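Sulico 3: o programa de rastreamento que me fez gostar de calibrar

Mar 26, 2018 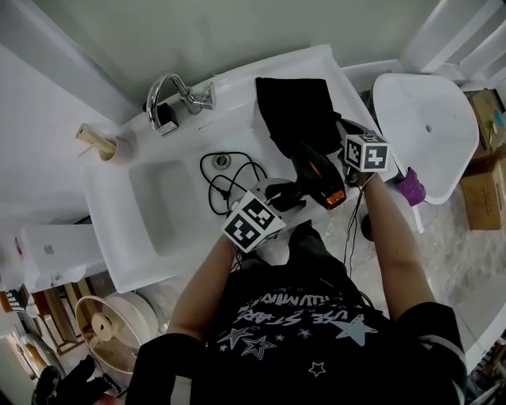 Uso o Sulico desde novembro e já devia ter escrito esta resenha há tempos, mas saiu a versão 3 e resolvi esperar (fiz bem!). Para quem não conhece: é um pacote que pega o vídeo de uma câmera de cabeça, acha os marcadores dos cubos presos às garras de mão e devolve a trajetória das duas mãos, já sincronizada e pronta para treinar uma política. Eu trabalho com tarefas domésticas, secador de cabelo, cabo elétrico, pano, bancada de banheiro, e é nesse tipo de lugar apertado que os outros programas me deixavam na mão.

A primeira coisa que me ganhou foi a estimativa de pose com poucas faces à vista. Um cubo raramente mostra à câmera tudo o que a gente queria, e quando o punho gira sobra uma face só, de lado. Na versão 2 isso dava aquele salto horroroso em que a garra aparecia virada do avesso por alguns quadros. Agora o filtro considera o movimento anterior e segura a orientação certa. Rodei de novo um lote antigo, 227 episódios, e os saltos que eu corrigia à mão sumiram quase todos. Fiquei olhando as curvas lisinhas na tela feito bobo.

O visualizador também melhorou muito. Dá para arrastar a linha do tempo com as duas trajetórias em 3D ao lado do vídeo, e os trechos de baixa confiança ficam marcados em laranja. Clico no trecho, vejo se foi reflexo, borrão ou a outra mão na frente, e decido se corto ou interpolo. A Na-rae Maeng, que divide a bancada comigo, faz tudo pelo teclado e revisa um episódio enquanto eu ainda estou procurando o mouse.

Calibrar virou uma coisa quase agradável — nunca pensei que escreveria isso. Você mexe as garras diante da câmera por uns 2 minutos, o programa avisa que região da imagem ainda falta cobrir e no fim mostra o erro em pixels, sem esconder nada. Se ficou ruim, ele diz que ficou ruim e aponta os quadros culpados.

Agora, o que me incomoda. A exportação para o formato do Prelow ainda perde o canal de abertura da garra se o nome do episódio tiver acento (sim, acento, em 2018). O Erasto Mfinanga publicou um script curto no fórum que contorna o problema e eu uso até hoje. Objetos moles continuam fora do alcance: o Sulico sabe muito bem onde estão as mãos, mas de um cabo enrolado ou de um pano amontoado ele não sabe coisa nenhuma, e para isso ainda passo os quadros por uma segmentação separada. E branco sobre branco pede cuidado. Com cubo claro em cima de louça clara, subi o limiar de contraste nas opções avançadas e a detecção estabilizou, só que essa opção está escondida no terceiro submenu e a documentação mal fala dela.

Testei também o Ronitz, mais leve e ótimo para uma garra só. Com duas, ele troca a esquerda pela direita quando os braços se cruzam, e aí lá se vai a tarde renomeando faixas.

Instalem pelo pacote pronto. Compilar do zero me deu 2328 linhas de avisos, todos inofensivos, mas assusta. E quem vem da versão 2 precisa refazer os arquivos de calibração, os antigos abrem sem reclamar e dão resultado torto.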